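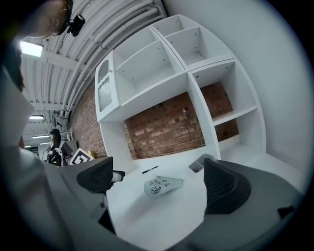 The Skaltcombe branch is revising its written procedure for lost property and invites comment from other branches before the text is adopted in November. The present rule requires staff to write the date and the place of finding directly on the outside of the bag in which an item is stored. We propose to replace it with a tied paper tag. A black marker is adequate on a plain bag, but a thin translucent one that already carries printed drawings and lettering, like the pale blue-green bag on the table, offers a poor surface for a date that must be read months later. The register currently holds 423 open entries, and a number of them cannot be matched to any item on the shelves.

*Posted by* **skaltcombe_frontdesk** | Lost Property and Public Counters

---

**primville_records** wrote:

Primville supports the aim of the revision but does not support the tag. We used tied tags for 2 years and withdrew them. Tags catch on neighboring items and tear at the hole, and a torn tag leaves an item with no record at all. Writing on the bag has the advantage that the record cannot be separated from the container.

If printed bags are the difficulty, the simpler remedy is to stop using them. Plain bags should be supplied to every counter, and anything handed in inside a shop bag should be moved to a plain one at the time of entry.

---

**counter_services_east** wrote:

> anything handed in inside a shop bag should be moved to a plain one

We would advise caution. The original bag is often the detail by which an owner proves a claim. Persons who cannot recall the color of a scarf can frequently state which store the bag came from. Our staff keep the original bag and place it, with its contents, inside a plain outer bag. The entry number is written on the outer bag only.

---

**primville_records** wrote:

That arrangement is acceptable to us. It does use twice the number of bags, and the proposal should state which budget will bear the cost.

---

**skaltcombe_frontdesk** wrote:

The comments on outer bags are noted and will be included in the next draft. The part of the procedure dealing with shelving is given in full for those who asked to see it.
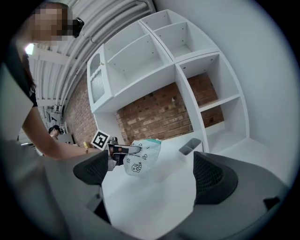 *Reading time: 2 minutes*

**Section 4. Shelving and retention**

4.1 Items shall be kept on open shelving and not in closed cabinets. A tall white unit standing against a brick wall is suitable, provided that the wall is dry.

4.2 Items shall be arranged by date of entry. They shall not be arranged by type.

4.3 Ordinary items shall be held for 22 weeks. Keys, bank cards and identity documents shall be passed to the branch office at the close of the same day.

4.4 Food, and any item that is wet when handed in, shall not be placed on the shelves.

4.5 No item shall be released without a signature in the register.

---

**clukasance_branch** wrote:

Clukasance must record its disagreement with 4.2. Members of the public do not remember dates. They ask for an umbrella or a pair of gloves, and the clerk is then obliged to search every shelf. We arrange by type first and by date within each type.

---

**counter_services_east** wrote:

Arrangement by date makes disposal simple, as the oldest shelf is cleared and the work is finished. Arrangement by type makes retrieval simple. The branch should decide which task occupies more of its staff time. In our case it is disposal.

---

**clukasance_branch** wrote:

In ours it is retrieval, by a wide margin. We ask that 4.2 be left to the discretion of each branch.

---

**skaltcombe_frontdesk** wrote:

Section 4.2 will be reworded to permit either arrangement, on condition that the method in use is posted at the counter. Primville's objection to the tag remains open. Further comments on Section 3 may be added to this thread.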